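Upholstery yardage, a thread. Most estimates I get asked to check are wrong in the same place, and it is the pattern repeat.

1/ A plain fabric is easy. Lay out the panels, add seam allowance, done. A patterned fabric has a vertical repeat and a horizontal repeat, and each visible panel has to start at the same point in both.

2/ Cushions first. Face, back and boxing are cut separately. The front boxing should line up with the face above it and the seat deck below it. On a small geometric, a drift of half a bar shows from across a room. 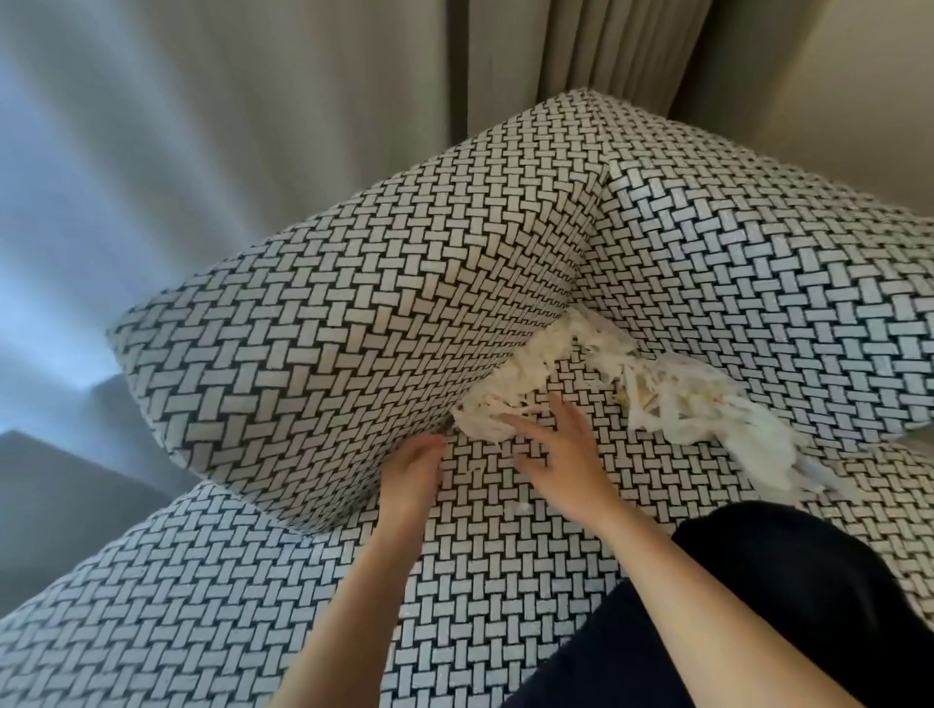
Cushions and stuffing, black-and-white basketweave.

3/ Filling affects the cut. Esfahani lists its fiber fill at 60 ounces a bag. An overfilled cushion bows the face and the rows bow with it. Cut the cover to the finished size of the filled cushion, measured under light hand pressure.

4/ Check usable width before anything else. The Leltex geometrics are sold as 60 inches. Subtract selvage. Muvis prints the usable width on the ticket, Stilleo does not, so measure the bolt.

5/ Railroading (running the fabric sideways) saves seams on a long sofa. It also turns the pattern 90 degrees. With alternating pairs of bars the difference is small. With a stripe it is not.

6/ Curved parts will not match all the way around. Pick one line to hold. I hold the center of the inside back and let the wings go where they go. 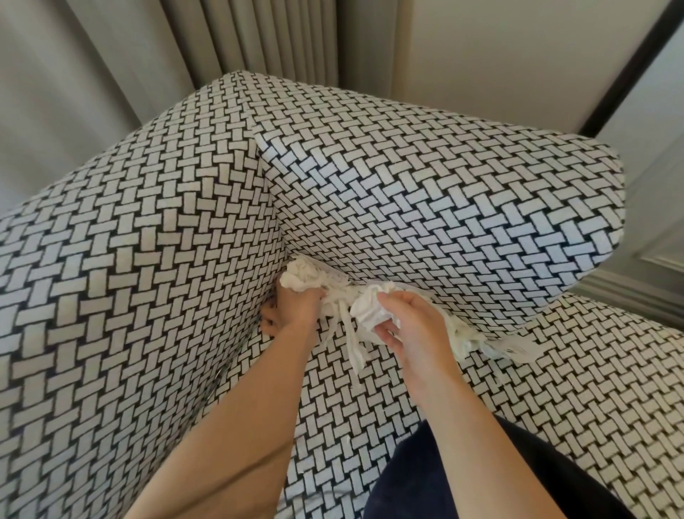 Armchair, same fabric. Rows change direction at the wing and back.

7/ Cost, from my last two quotes: 106 dollars extra for matching on a chair, 167 on a loveseat. Both figures are fabric only. Labor is quoted separately.

8/ Correction to 4, 10/22/19: the selvage comes off both edges. Subtract it twice.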